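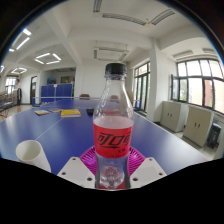 Water hardness, Kincaid building – March, second batch

Took four samples from the taps on the Murkalo side and two from the Zovimside well. Rinsed each container three times with the same water before filling and capped it full. Stored at 22 C until the afternoon.

Titrated 50 mL portions with EDTA, buffer at pH 10. First run on tap 2 was no good – I overshot the endpoint and threw it out. Repeats agreed after that.

Taps all came to 300 mg/L as calcium carbonate. Well samples came to 400, both of them. The old sheet has the well lower, but it doesn't say which pump was running.

Conductivity meter read 3,000 on the first well sample, then drifted. I don't trust it. The probe needs a soak and a fresh calibration before anyone uses it again – the standard in the fridge is past its date.

Buffer is nearly finished. Ordered more from Mevumow, same strength as before.

To do: rerun both well samples with new buffer, ask which pump was on, relabel the burettes. Leftover sample water is on the lower shelf, please leave it.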